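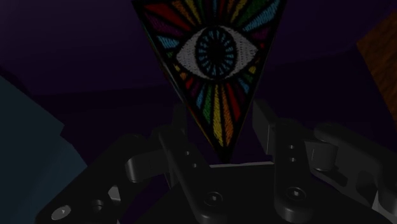
Do I need a different gripper for every shape of object in the workshop?

For most small jobs one two-finger gripper with flat pads is enough, if you choose the pads well and set the force for the weakest thing you will pick up. Buy a second gripper only when you have a job that the first one has failed at.

These tips come from our bench at Salness, where Bontu Chala and I compare small grippers for people who have an arm at home or in a shared shed. I put the newest ones first.

Flat, thin things with slanted sides

A triangle standing on its point is a good object for comparing pads. The sides run away from each other toward the top, so a pad that touches low down has only a narrow part to hold. In the simulator we use a triangle with a big eye on its face and coloured rays all around it. The strong pattern is useful - if the piece turns even a little between the fingers you notice it at once in the rays, and with a plain grey part you would not.

Try the grasp in the simulator before the real arm, but do not believe the friction value. The default one is usually too kind. I lower it until the object starts to slip, then I write down that value beside the name of the pad.

Put the wide side up only when the next step needs it. With the wide side down the same piece is much easier, and it is a fairer first try for a beginner.

Pads

We had the Bramov and the Horkley on the same arm, 38 grasps each, same piece, same speed. The Bramov dropped it 2 times. The Horkley dropped it more often at first, and after we cleaned its pads with a cloth and a bit of methylated spirits the difference was nearly gone. So clean the pads first and compare after. We lost a whole afternoon to this.

Do not use kitchen sponge as a pad. It holds nicely for some 157 cycles and then it tears at the glue line. Bicycle inner tube, cut flat, is better and costs nothing if you ask at the bike shop.

Screws and links

Check the screws at the lower end of the finger links before every long session. A loose one gives a small sideways play at the fingertip, and you will blame the controller for it, as I did in January. A dot of nail varnish across the head and the link shows you later if it has moved.

Keep fluff and sawdust out of the joints with a dry paintbrush. No oil unless the maker's manual asks for it.

Camera and light

If the camera looks along the fingers, put a light colour behind the object. Black fingers on a dark surface are hard to separate, for you and also for the software. A sheet of baking paper taped to the bench is enough.

Controllers

The Endale box has a force limit and a current limit, and they are not the same setting. Set the force first. Mitiku Teshome wrote to ask why his fingers stop before they touch anything; he had the current limit too low for a cold morning, when the grease is stiff. Let the arm open and close for 2 minutes, then set it again.

Page last changed 12 Jun 2023. I still have to add the notes on suction cups.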